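Chapter 7
Stock You Can't Find Is Stock You Haven't Got

By the end of this chapter you should be able to:
explain the difference between recorded stock and physical stock
carry out a simple cycle count
work out a reorder point from demand and lead time
say why a full storeroom may still be a badly run one

7.1 The case of the missing hinges

On Mon 1 April the computer at Grukuneck, a wholesaler of door and window fittings, reported that the firm held 3,235 brass hinges. Akosua Adjei, three weeks into her job as stock controller, went to look at them. She came back with a figure of 2,332 and a good deal of dust on her sleeves.

Her manager, Ebenezer Appiah, asked her to check again. Managers often do this, in the hope that goods will come back if they are given a second chance. The second count matched the first. The gap was 903 hinges, and the firm had already promised some of them to a customer.

No thief was found. A batch had been booked in twice in January, when a delivery note from the supplier, Pandach, went through the system on the day it arrived and again on the day somebody tidied the desk. Other hinges had gone out to customers as a different size. A box of 80 was holding open the door to the yard, a job for which hinges are, in fairness, well suited.

Most stock errors look like this. They are small and dull, and they pile up quietly until an order can't be filled.

7.2 Two kinds of stock

Recorded stock is what the books say you have. Physical stock is what you could put your hand on this afternoon. A buyer works from the first and a customer is sent the second, so any gap between them will sooner or later be discovered by the customer.

The usual measure is record accuracy: the share of stock lines for which the record and the shelf agree within an allowed margin. Suppose you check 112 lines and 84 agree. Your record accuracy is 75 per cent. Students tend to think this sounds respectable. It means that one line in four is fiction.

Note that accuracy is measured by line and seldom by value. A firm may know to the penny what its storeroom is worth, with the overs cancelling out the unders, and still have no left-handed latches.

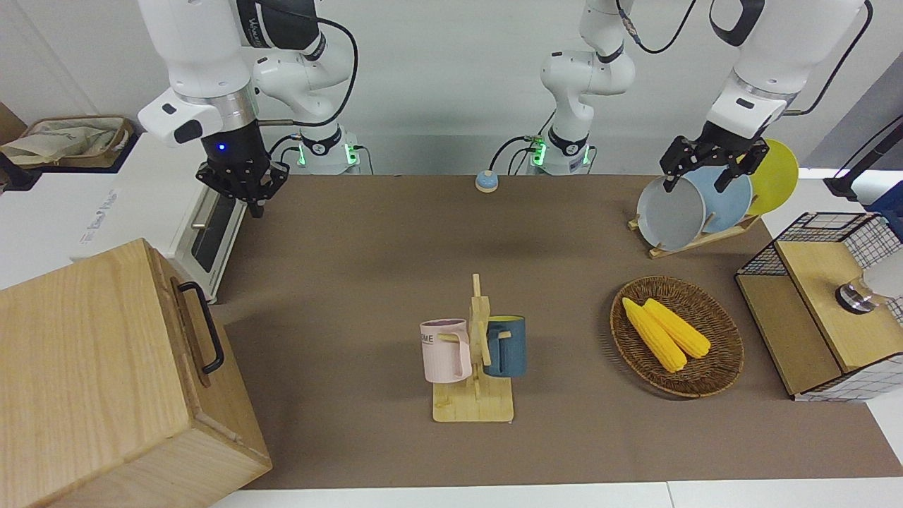 7.3 Counting a little and often

The old remedy was the annual stocktake. The doors were shut, the whole staff was handed clipboards, and by four o'clock the counting had become rather creative. The result was correct for one evening.

Cycle counting spreads the work over the year. Each day a few lines are checked, with the fast-moving and costly ones coming up most often. Yayra Addo, who brought the method to the garden supplier Clullel, had fast sellers counted monthly and plant labels once a year. When a count was wrong, she wanted the cause written down before the record was corrected — a rule that made her unpopular until about the second month, when the same cause had appeared on the sheet nine times.

Before reading on, pick a cupboard at home. Write down what you believe is in it, then open the door and count. Keep both lists, as you will need them for Exercise 7.2.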